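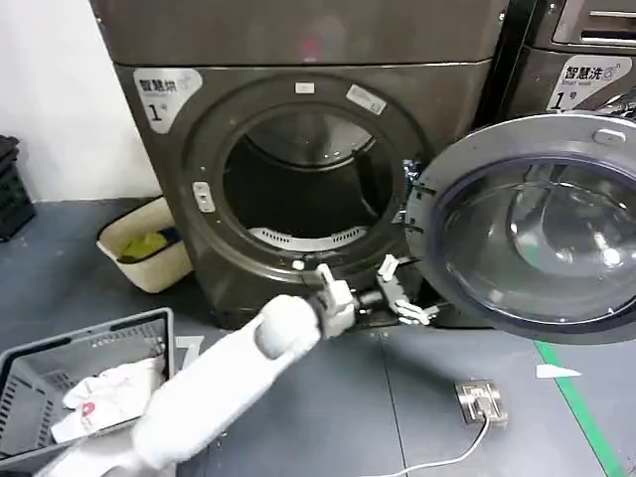
Using the dryer: frequently asked questions

Fultangate residents' laundry room, ground floor

When is the room open?
From 6 in the morning until 10 at night. The last load should go in by 9.

How long does a load take?
A normal mixed load takes 45 minutes. Towels and jeans often need a second, shorter run.

Where is the lint filter?
It is the white vented strip along the lower lip of the drum opening. Clear it before every load, including when the last person says they did it.

The door won't stay shut. What should I do?
Check for a sleeve or sock caught in the ring, then press the door firmly on the latch side. If it still springs open, stop using the dryer and report it.

How full can I load it?
Fill the drum halfway to two-thirds. Overfilled loads come out creased and damp in the middle.

Can I dry shirts with printed logos?
Usually, on low heat and turned inside out. Read the care label first – some prints crack even on low.

Can I leave my basket or bin on the floor?
Yes, while your load is running. Keep it to the side so the door can swing fully open. Anything left overnight goes to the shelf in the Skotby hallway and is kept for 13 days.

What can't go in?
Rubber-backed mats, foam pillows, wool, and anything with oil or cleaning solvent on it.

Who do I contact about a fault?
Chiyo Kawaguchi, extension 690. Leave your apartment number and the time the problem started.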